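Unit 8: Paper Size, Grain and Flatness
By Meinrad Holzer
July 7, 2022

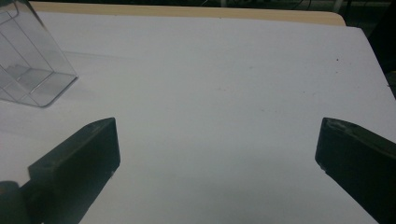 Large white sheet laid over a tabletop.

A sheet of paper has two directions. Most fibers line up with the travel of the paper machine, and this is called the grain direction. Paper folds cleanly along the grain and tends to crack across it.

Moisture changes the width of a fiber far more than its length. A sheet therefore grows mainly across the grain as the air gets damper. For a sheet 940 mm wide across the grain, a change of 2 mm is enough to spoil color register.

Curl has a related cause. If one face takes up more moisture than the other, that face expands and the sheet bends away from it.

Storage: keep stock wrapped until use. Hold the room at around 23 °C with steady humidity. Stack sheets flat with the grain running the same way throughout.

Exercise. Cut two strips from one sheet, at right angles to each other. Mark both, hold them together at one end, and note which droops more. The stiffer strip is the one cut along the grain. Record the result before folding.

Last updated: July 7, 2022

Related handouts
Unit 7: Fiber and Pulp
Unit 9: Sizing and Coating (N. Oksanen)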